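November, and the boxes from Listau are still in the hallway. Moved 2 months ago. No excuses.

So the plan was, scan everything. All of Oma's photos, the albums, the loose ones, the envelopes with nothing written on them. Final count last night was 3,732. My eyes hurt. Valentin Riedl lent me his scanner and says keep it till spring, which, bless him, he may regret.

Things I've learned so far. Write the names down NOW, while people who know them still pick up the phone. Pencil on the back, not pen. Don't trust the dates the drugstore printed on the edge, that's when they got developed. My aunt found one roll that sat in a drawer for 18 years before anyone took it in.

Also dupes. So many dupes. I kept the sharper one and mailed the rest to cousins, who seem happy enough to recieve them.

Still to do: the wedding album (glued, ugh), the slides, and picking a few to go up on the wall. Leaning toward the lake one. Mom wants the one with the goat. We'll see, more when I've slept.

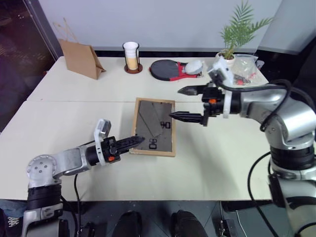
Back of a frame, two hangers and a flap for standing it up.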